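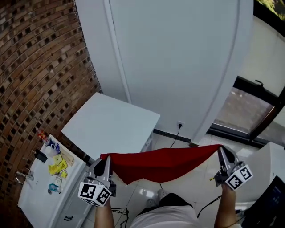
Opinion > Automation > Standards and Practice

News Opinion Letters Events Archive

Write the Folding Rules Down, and Keep Them Short

By Joanne Gosling

I have read a lot of rules for robots over the years, and most of them are about fences, stop buttons and how hard an arm may bump into you. Good rules, and I'm glad we have them! But the part of the field I love best right now is the part where a person picks up a pair of grippers and shows a machine how to handle cloth, and there the rulebook is close to blank. Every group has its own habits. Ask two of them when a fold begins and you'll get three answers.

That's why I was so pleased when the Grorum draft landed in June. It is nine pages long. Nine! I read it over one pot of coffee and then went back and read it again, with a pencil this time.

The core of it is simple. A demonstration starts with both grippers open and ends with both grippers open. If you drop the cloth, you keep the drop and mark it. You don't quietly redo the take and throw the bad one away, which is what I did for years (sorry, everyone). A robot that has only ever seen clean folds has no idea what to do with a corner that slips.

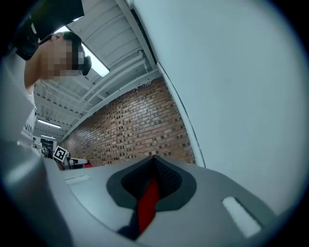 Demonstrating by hand, with a gripper at work under the lights.

Then there's the person. The draft says 30 minutes of demonstrating and then a break, and I'd like to see that one made a firm "must" and not a "should." Holding your forearms out in front of you is hard work. Gearóid Mac Giolla, who ran the Gurnilbridge trial, looked back over 531 folds and found that the sloppy ones piled up late in each sitting. He had 33 he couldn't use at all, and he published the list, bless him.

I also love the page on faces. Blur them before the files leave the building, and tell the people in the room beforehand, in plain words, what is being kept. It costs an afternoon to set up. I can't think of a good argument for skipping it.

Where I'd push back is on cloth. The draft asks for one standard fabric, same weight, same size, so groups can compare results. Fine for a test. For teaching, I want tea towels, old T-shirts, napkins that have been through the wash too often. 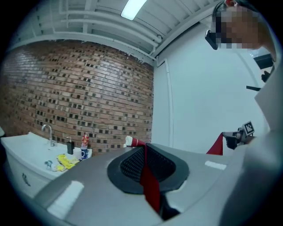

Glenys Tindall disagrees with me on this and wrote to say that without one shared cloth the numbers from Annan and the numbers from Drania will never line up, and then we're all back to comparing anecdotes. She would take the standard fabric first and the laundry basket in the second edition.

She may be right about the order. I'd still put the old T-shirts in an appendix now, so people start collecting them. Comments on the draft are open, and it's nine pages, so please go read it.

Print this article | E-mail this article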